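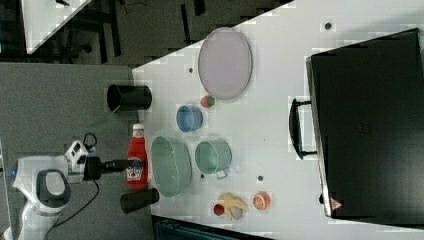 Elfriede Nägeli has drawn icons and spot art for online course makers for years, and she isn't sold on subscription art libraries. I called her on a Sunday to ask about Bikon, which promises 400 matching illustrations a month.

"Matching how?" she said. "They share a color palette. That's all I could find."

She paid for a month and tried to build one lesson with it. Of the 40 images she downloaded, she kept 4. I suggested that might still beat starting from scratch. She didn't think so.

"I spent the evening fixing line weights. Who pays me for that?" 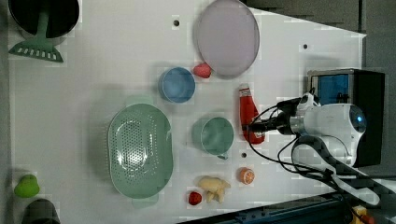 What the license says

Her bigger complaint is the fine print. Cancel, and you get 30 days to finish whatever you're working on. "Then what happens to a course I sold last year? I asked twice. I got the same canned reply twice."

Would she try Scanlon instead? "Show me the license first."

Related
Editing vector art in your slides
Scanlon: a first look
Picking fonts for course handouts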